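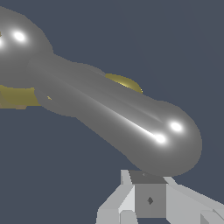
Simulated wrist view, gripper open below a glossy gray dumbbell-shaped object.

Clundura Link Clearance Monitor
Add-on module for Orine arm controllers

The Clearance Monitor checks the distance between the gripper and the arm's own links and stops motion before the two meet. It was developed after a self-collision fault at the Lustham cell, where an arm folded back during a retract move and the gripper struck the forearm cover. The controller raised no alarm until the joint torque limit tripped. Fidel Barrientos traced the fault to a collision model that left out the gripper fingers in the open position.

The module loads finger geometry for both open and closed states and replays each stored path in simulation before release. At Lustham, 1,261 stored paths were replayed and 6 were rejected.

Specifications
Stop distance: 10 mm, adjustable
Safety inputs: 2, dual channel
Stop type: controlled stop, drives held
Fault code: E-CLR, logged with joint positions

Safety notice
The module does not detect people and does not replace guarding or the emergency stop. After an E-CLR stop, do not jog the wrist joint first – move the elbow away from the gripper, then reset. Repeat the replay after any change of fingers or tool block.

Known issue
Firmware released before January ignores custom finger files without warning. Update before use. Service contact: Chalerm Prasertsri.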